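Small thread about keeping a shared workbench in order. I have worked at one for 11 months now and I made most of the mistakes already, so maybe it helps somebody.

The first thing: a white table top is a good choice, but you must accept that it shows everything. Every crumb of dust, every small mark from a pen or a screw. In the beginning I was cleaning it three times a day. Now I wipe it in the evening, and what does not come off can stay.

My colleague Zuzanna Brzozowska wanted a gray rubber mat over the whole surface. We tried it for one week in May. Small screws disappeared on it completely. The mat is now under the coffee machine, where it does a very good job.

Cables. I used to buy them all in black, it looks serious. Then you need to find one of them behind the frame, and you pull on the wrong one. These days I buy colors. Purple is my favorite, you can see it from the door.

But please, write down what the colors mean! We had a paper on the wall for this and it fell down, and for a long time everybody had a different opinion about purple.

For the frame we use black aluminum profiles, and I am still happy with them. You can move a bracket by two centimeters without drilling a new hole. The bad side is the slot, it collects dust and you need a narrow brush to get it out. An old toothbrush is too wide, I tested.
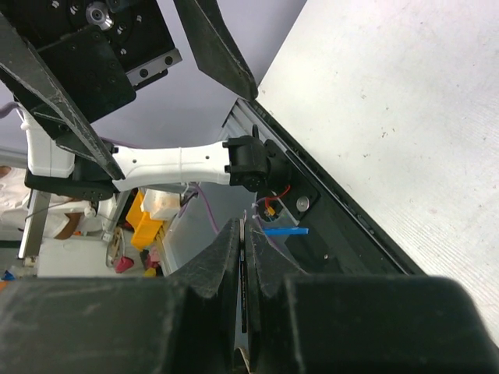 Also about the profiles: check the screws on the brackets from time to time. They become loose slowly and you do not notice it. I put a small line with a paint pen across the head and the bracket, then one look is enough. Reto Zwahlen taught me this and I think he learned it from repairing bicycles.

Short wires are a different problem from long cables. A long cable hangs and you see it. A short one makes a little loop and sits there quietly until your sleeve catches it. I fix mine with a piece of cloth tape — not with a zip tie, because I always cut too near when I remove it.

Somebody asked me about flat parts, like thin strips and small plates. Do not put them lying down on a smooth table, you will need your fingernails to pick them up. I keep them standing in a wooden block with slots. Mine has 26 slots and 19 are in use. The others are for parts that I did not lose yet.

About boxes: we bought a set from Jallik with clear lids and a cheaper set from Ivine without lids. I expected to love the lids. After some weeks all the lids were in a drawer and the boxes stood open. So take the cheap ones, if you are like us.

One rule that works in our room: the person who leaves last puts the hex keys back in the holder. Only the hex keys. We had a longer list before and people did not read it to the end.

Next time I will write about the drawer under the bench. I need to clean it first, so please give me a few days — and if you have a good way to store half-used rolls of tape, tell me, I have tried hooks and a broom handle already.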